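When the Kitchen Arm Drops the Bowl: Faults, Causes and Cleanup

December 28, 2022
By the Estham kitchen desk
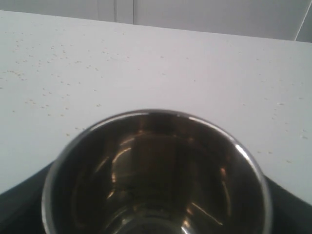

Steel bowl on the white table, with small specks to either side.

Our countertop arm, a Virkik with the two-finger hand, let go of a mixing bowl in March with 600 grams of dry bread crumbs in it. The bowl was a few inches up and on its way to the sheet pan. No one was hurt and the bowl only picked up a scratch, but crumbs got into the lower joint and the arm was out of use for 9 days. These are the things we changed afterward.

Wipe the rim before every lift. The fault log said "grip lost," which didn't tell us much. When we went over the bowl we found a film of oil along the rim where the fingers had closed. Dish soap and hot water took it off. A dry paper towel did not. If you have been rubbing butter into flour, assume the rim is greasy.

Check the finger pads. Ours were the original rubber and had gone shiny. Folletti sells replacement pads in soft and firm, and the soft ones hold thin steel better. They wear faster, so keep a spare pair in the drawer with the hex key. Rub the new ones once with fine sandpaper, then wipe with a damp cloth and let them dry.

Set the weight by hand. The arm guesses the load from the first half inch of lift, and a wide bowl with the food heaped to one side fools it. Put the bowl on the scale first and type in the number, bowl included. We now keep anything the arm lifts under 2 pounds. Heavier bowls get carried by a person.

Use something dark under a shiny bowl. Polished steel on a white table gave us trouble more than once — the arm would close its fingers an inch short of the rim and lift nothing. A dark mat cured most of it. Plastic bowls in a flat color never had the problem.

Slow it down near the edge. The factory speed is fine for an empty bowl. With dry food in it, crumbs and flour slide to one side on every turn and the load shifts in the grip. We run at 6 on the speed dial, which goes to ten.

Stop it before you clean. Hit the red button, then unplug it at the wall. The first time, one of us reached in with a sponge while the arm was only paused, and it finished its move. It bumped a wrist, not hard, but a pause is not a stop. The Tamayo guard we bolted on later cuts the power when it is raised. It was a fiddly job and took an afternoon.

Cleaning up crumbs:
Brush away from the arm, toward the far edge of the table, with a dry pastry brush. Go over what is left with a barely damp cloth. Do not use compressed air. We did, and that is how the crumbs got into the joint.
Vacuum around the base with the narrow nozzle — low suction, so it doesn't pull at the cable cover.
Run the arm empty through its full reach before you load it again. A gritty sound from the bottom joint means stop and take the cover off.

Testing after a fault: use an empty bowl first, then a cup of dry rice, then the real thing. If it slips on the rice, go back to the pads. Write the date on a piece of tape inside the cover each time you change them. Ours last roughly two months with daily use, less if there is a lot of dough.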